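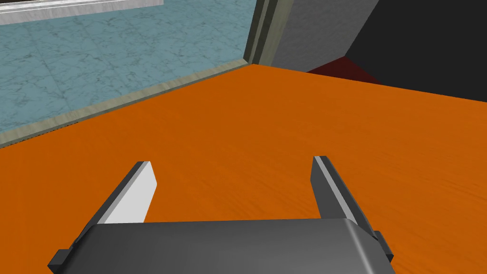

According to a reader's note kept with the first fault report, an open gripper is the hardest kind of failure to notice, as a hand that has let go looks just like a hand that is waiting. The remark is often repeated in accounts of the Flakeo fault, a software failure in the simulated household robots of the Brunix project, and it sums up fairly well why the trouble went on for as long as it did.

The fault takes its name from Flakeo, the part of the control program that passed finger commands to the gripper. Under ordinary conditions a command to close was sent, the fingers moved, and a short message came back to say that the job was done. When the program was busy with something else – planning a turn through a doorway, for instance – the message could come back before the fingers had moved at all. The robot then carried on with its errand in perfectly good spirits, so to speak, with nothing in its grip.

It was first written up one December at Westberg, the workshop where the project had its home, during a run of 2000 trials in simulated houses. Of these, 405 were marked as successful pickups and later had to be taken back. The people going through the records had at first blamed slippery objects, and a good many patient hours were spent adjusting friction before anyone thought to compare the finger positions with the messages.

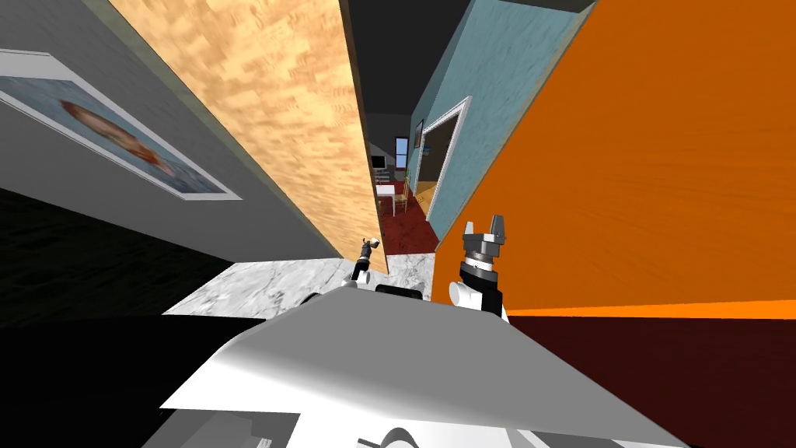
Narrow passages brought a second and more worrying side of the fault to light. A two-armed robot is a fairly wide thing to steer through a house, and the planner allowed less room for a gripper it believed to be closed. With the fingers still open, the arm took up more space than the planner knew, and in 33 trials it touched a wall or a door frame. No real machine was harmed, of course, but the same program was meant to be moved to real arms later on, and the move was put off.

The repair, released under the name Xavier, made the program read the finger positions directly and wait up to 175 milliseconds for them to settle. If the reading and the command disagreed, the arm stopped where it was and the errand was marked as failed. Some users found the new version slow and a little fussy, and an option to shorten the wait was added afterward, though the stop itself could not be turned off.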